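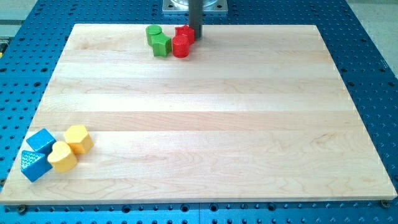 Slide 1. Cell 2 at Pirniletti: maple board on the blue perforated table, test blocks in two groups.

Speaker notes: Keeping a small sorting cell in tolerance
Holliler workshop series, August 2020

Slide 1 notes
Leave the slide up during the introduction. Say what the talk covers: one arm, one table, one board, and the upkeep that goes with them. Software only comes up where it touches the mechanics.

Point out the base plate at the back. It is bolted to the table at its corners and everything else in the cell is measured from it. Then point out the dark fasteners at the two near corners of the board. Most of this talk is about the distance between those and the plate.

The blocks are the standard check set. Eight pieces, four colors, two shapes to a color. Red and green at the back near the base, blue and yellow at the front left corner. The two groups are at very different reach, and the check uses that.

Slide 2. Why the board moves
Maple takes up moisture from the room air and gives it back. The board is glued up from strips laid the long way, so nearly all the movement is across the strips, front to back as the arm sees it. Along the strips we have never measured anything worth correcting.

The table doesn't follow. Clamp the board hard at every point and it bows in the middle. We did this for the first winter. Pick height was good near the corners and bad in the center, and we spent far too long looking for the fault in the wrist.

Current practice: the near corners locate the board, the far edge is left free to creep. Snug the near fasteners by hand, then a quarter turn with the short key. Don't use the long key.

Slide 3. Base plate
Check the plate bolts before anything else. A loose plate gives errors that grow with reach, so it shows up at the front of the board first and is easily mistaken for a joint offset.

Procedure:
Power off, arm parked upright.
Wipe the plate and the table holes next to it.
Tighten the corner bolts in a cross pattern, two passes.
Paint a witness line across each bolt head and onto the plate.
Log it.

If a witness line has opened up at the next inspection, pull that bolt and look at the threads in the table. Retightening alone is not a repair. We found one stripped hole in June and moved the whole plate over by one row, which meant teaching every position again.

Slide 4. Teaching the board frame
Three points: near left corner, near right corner, one point on the far edge. Teach with the pointer tool fitted. The fingers are compliant and will give you a different answer each time.

Touch down at low speed. Record on contact, back off, approach again. If the two readings disagree, do the point over before going to the next one. Keep the old frame file until the check run has passed.

Someone will ask about using the table holes as reference points. They are fine for rough placement. They are not where the blocks sit, and the board thickness still has to be measured.

Slide 5. Check run
Run the Wasa routine, 6 passes. Each pass picks every block once and sets it back down. The cylinders and the cube are forgiving. The stars and the heart are not, as a small rotation error puts a finger on a slope. Watch those.

Reading the results:
Errors at the front only: base plate.
Same error everywhere: tool offset.
Height error in the center: board bowed, release the fasteners and reseat.
Random drops: fingertips. Clean with alcohol, replace if glazed.

A crowded group is a harder test than a spread one. Leave the blocks close together at the back, where the arm comes down with little clearance to its neighbors. If the cell passes there it will pass in the open.

Slide 6. Intervals
Figures are from the Eren log, one cell, so take them for what they are. 2,003 cycles between fingertip changes on the last set. 214 hours between base plate inspections. 88 cycles after any reseating of the board before we sign it off for normal use.

Daily: wipe the board with a dry cloth. No water, no oil, no spray polish. Polish changes how the blocks slide and leaves a film on the fingertips.

Slide 7. Open items
Plastic board as a replacement. Stable in humidity, but glossy, and the vision side wants a matte surface.
Slotted holders at the far edge, to stop the board lifting while still letting it creep. Drawings done, parts not ordered.
Thread inserts for the table.

Take questions here. Go back to slide 1 if they are about the fasteners, slide 3 if they are about the plate.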